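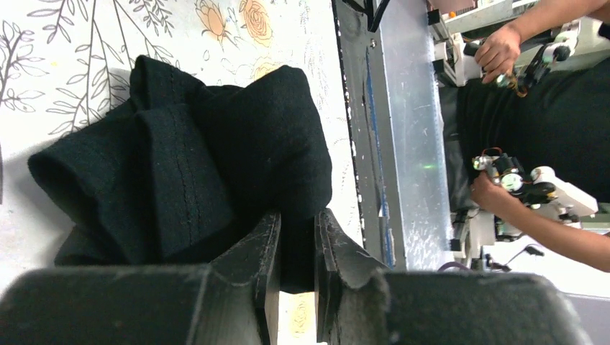 Lanska Botanical Table Cover
Leaves and Roses, gray and orange on white
Sold by the Enache shop, Tarnville

We have carried plain white covers for as long as we've had a shop, and they sell perfectly well, but people kept coming in and asking for something with a little more going on that wouldn't take over the whole room. The Lanska is what we came up with after a long winter of looking at samples (so many samples!), and I'm very happy with it. The ground is white, the leaves are drawn in gray line, and in among them are outlined roses in orange. It's a drawing first and a pattern second, if that makes sense. Each stem has its own little bends and the leaves come to proper points, and I still find bits of it I like when I'm supposed to be doing the invoices.

The drawings are by Fenna Koster, who worked them up in pen from plants along the lane behind her house in Plillotton. We asked her for something you could fold laundry on, sort mail on, cut out a sewing pattern on, and then eat supper off of that same evening, and she took that quite literally and brought her own ironing over to test the first sample. The early version had the roses filled in solid. They were lovely, but a sheet of paper or a pale blouse laid on top got a bit lost among them, so she opened them up into outlines and the whole thing settled down.

What people use it for

Mostly everyday jobs, as far as we hear. Folding is the big one. A black sweater is the best test I know for a work surface, what with the lint, and on a pale ground you can see the edges of the thing you're folding and get your sleeves and hem straight without holding it up to the window. Dark knits, navy school pants, socks that are all nearly the same color: they're so much easier to deal with on white. I used to fold on a brown bedspread and I don't know how I put up with it.

Hobby tables come next. Small parts show up well between the leaves, and the cloth keeps a dropped screw from skittering off the way it does on bare wood. Dae-han Chae, who cuts and finishes our covers in the back room, keeps a length of it under his own tools at home and says he has stopped losing needles, which I'm choosing to believe.

And then you can just put it on the table and have people over. It looks very nice with plain plates.

Size and make

Width: 75 inches, finished edge to finished edge
Length: cut to order by the foot, or in our ready-made square, 75 by 75 inches
Weight: 292 grams per square meter
Hem: 2 inches, mitered at the corners
Colors: gray and orange on white (the only colorway for now)
First printing: 600 covers, numbered on the hem label

The hem is deeper than you'll find on most covers at this price, and it's there to help the cloth hang. We tried a narrow one and the corners flipped up every time somebody walked by. Mitered corners take Dae-han a good deal longer to sew, so please admire them when yours arrives.

Please measure your table before you order a cut length. I know that sounds like something I don't need to say, but we do get the phone calls. Add eight inches to each side if you want a modest drop, or twelve if you like it to come down nearer your lap. If your table has a leaf that you put in for holidays, measure with the leaf in and let the cover hang a bit long the rest of the year.

Washing and care

Shake it outside first, especially after you've been folding knits on it. Then wash warm on a regular cycle with whatever detergent you normally use, and skip the bleach, which is hard on the orange. Tumble low or hang it over a line. It irons nicely while it's still slightly damp, printed side down. Expect a little shrinkage in the first wash; we allow for it when we cut, so a new cover will look a touch generous when you first spread it out.

Spills do best with cold water right away and a clean towel. Candle wax you can lift with the back of a spoon once it has hardened. For ballpoint ink, call us, and we'll commiserate.

Please don't store it folded along the same creases for months. Roll it around a cardboard tube, or refold it in thirds now and then.

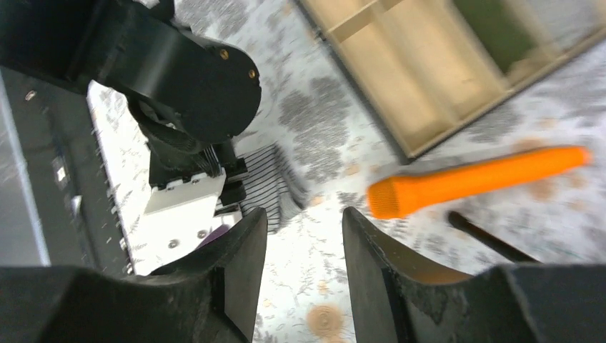
Can I use the cover on the floor as well as on a table?

It works fine as a floor spread for sorting, crafts or play, as long as the floor under it is clean and you put a rug gripper pad beneath it on smooth surfaces. We wouldn't leave it down in a hallway or anywhere people walk in shoes.

Ordering and pickup

Ready-made squares usually leave the shop within two working days. Cut lengths take about a week, and a little more in the run-up to the holidays. If you're near Tarnville you're welcome to collect from the counter, and do unfold it on the big table before you take it home so you can see how the drawing falls. Bernardo is at the counter most mornings and will happily cut you a swatch.

Unwashed covers can come back within thirty days for a refund or exchange. Cut lengths we can only take back if we've made a mistake in the cutting, in which case we'll cover the postage both ways and feel bad about it.

Matching napkins are on the way, with just the leaves and no roses. Fenna is still fussing over the size of the stems. If you'd like to hear when they're in, leave your name at the counter or add a note to your order and we'll write to you.

Page updated 03/07/2024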